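Home News Food Outdoors Events Archive Contact

Search this site Enter keyword Go

Postville's old footbridge is open again, and I already walked it twice

January 3, 2021
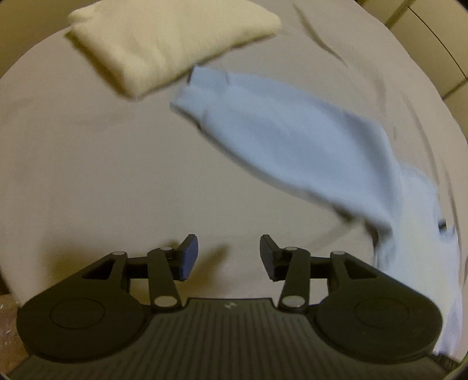 So when can you cross? Any time from 6 in the morning until 10 at night, every day, from either bank.

I've been grumbling about the detour since last winter, so you can imagine how fast I got my boots on when I heard the barriers were gone. The footbridge at the bottom of Arumugam Street has been shut for 11 months, and if you live on the mill side like me, you know what that meant: all the way up to the road bridge with your groceries, then all the way back down again (uphill both ways, I swear!).

There has been a crossing at that spot since 1846. The first one washed out, the second one was for carts, and the one we have now is the narrow iron one with the bump in the middle that gets every stroller. The bump is still there, I'm sorry to say. What's new is the decking, the handrail on the downstream side and a set of low lights that come on at dusk.

I ran into Robel Alemneh from the town works office, who was out checking the drains, and he told me they replaced 457 boards in all. The last of them went in just before the holidays, but the lights had to be wired up and tested before anyone could be let on. He also said bikes still have to be walked across, and that the sign saying so is on its way.

Vimala Sastry, who runs the bakery at the mill end, was so happy she was giving out cardamom buns to anybody who came in from the town side. I came in from the mill side and got one anyway. She says mornings were the hardest part of the closure, when the bus crowd just stopped coming by.

One thing to know if you drive: the little lot by the steps is down to 5 spaces until the end of January while the crew clears out its leftover lumber. Parking on Arumugam Street is still free after six.

Comments

Hjalti Overgaard
Walked it with the dog last night and the lights are lovely. Shame about the bump.

Ravindran Chettiar
Is the ramp on the town side any less steep? My mother uses a walker and we gave up on it years ago.

Lærke Hjaltested
Ravindran, same ramp as before, but the rail goes all the way down now, which helped my dad a lot.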